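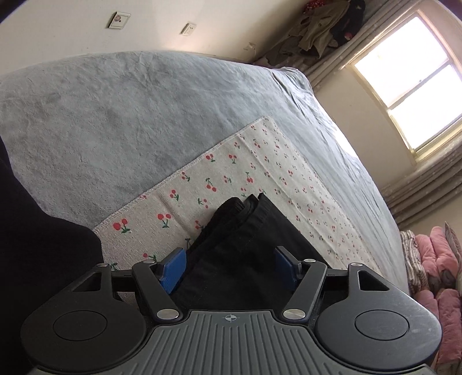
The first thing the owner of Wornstead wants to talk about is folding on the bed. "I did it at a table for years and my back hated me," she says, laughing. "Then I threw a fleece blanket over the guest bed and I've never gone back!"

Her mending and resale shop, which she runs from two upstairs rooms in Willeo, sent out 700 pieces last year, and every one got folded by hand. She loves the small cloths best, the printed cotton ones with fruit on them. "Cherries! I can't say no to cherries. I keep a cloth like that underneath when I'm folding anything black, and then I can see every bit of lint."

Black clothes get folded in thirds, then in half, and she leaves them overnight before they're wrapped. Does she ever iron? "Only linen, and only if it's really sulking."

In August she packed 24 orders in one afternoon with the radio on. "Best day of the summer," she says. She's already saving scraps for the next batch of wrapping cloths, and she has 30 cut so far.

Search this site Enter keyword Go

© Wornstead, Willeo | Contact us | Back to top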